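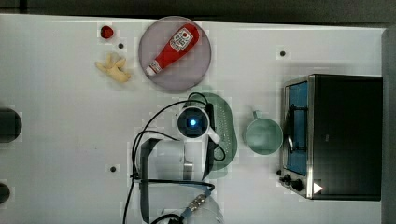 Mokgethi

Notebook, prep room, Usville site. 16 February 2018

Ketchup bottle on the plate again, toaster oven to the right, arm in the middle. Cesteck's sheet says one cell like this frees up two people per shift. I would like to know which two. The canteen rota still has eight names on it, and the work that has gone is the laying out, which was the part people could do while talking.

What has come in instead is watching. Reset, watch, write it down, reset. The log is at 1,227 lines and I doubt the Ulell office has opened it. Asked for a column for staff time spent on resets – told it would "muddy the figures". Keeping my own count in the back of this book.

Longest reset so far took nearly 45 minutes, all of it somebody's break.
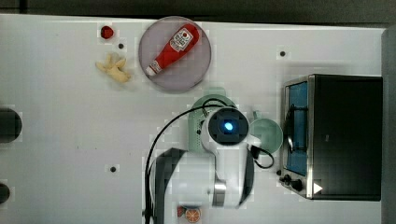 For the June review

Who signs off a fault when the shift lead is on the counter? Still no answer. Pay grade for minding the arm: same as before, though the training is extra. Bring the rota, old and new.

3 comments | 2 shares

We use cookies to improve this site. Accept | Settings

Contact | © Usville Notebooks | Back to top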